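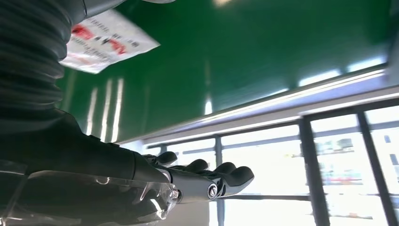
Casas modulares sobre el agua: ¿autosuficientes para quién?

Noviembre de 2018

Cada vez que leo «autosuficiente» en el folleto de una urbanización flotante busco la factura. Casi nunca viene. La promoción de Truvdale, presentada en junio, ofrece 30 viviendas amarradas en una dársena tranquila, con cubierta vegetal, paneles solares y depuradora propia. Suena bien. Luego uno llega al anexo y encuentra una acometida eléctrica a tierra «de apoyo».

¿Apoyo para qué, y cuántos meses al año? La promotora, Jornovard, no lo dice. Tampoco aclara quién paga la limpieza de los cascos, que en agua salobre se llenan de mejillón en poco tiempo, ni adónde van los lodos de la depuradora.

Periklis Psarras, arquitecto naval con quien he discutido bastante de esto, defiende que una casa flotante bien hecha aguanta mejor una crecida que un chalé en la ribera. Le doy la razón en lo de la crecida. El seguro ya es otra historia – pregunten por una póliza y verán la cara que les ponen.

Y queda el amarre. El precio de la vivienda se anuncia en letra grande; la concesión del agua, a 12 años, en letra pequeña. Quien firma una hipoteca a 30 años sobre un permiso de 12 debería saber qué ocurre en el año trece. Yo lo he preguntado dos veces por escrito y sigo esperando respuesta.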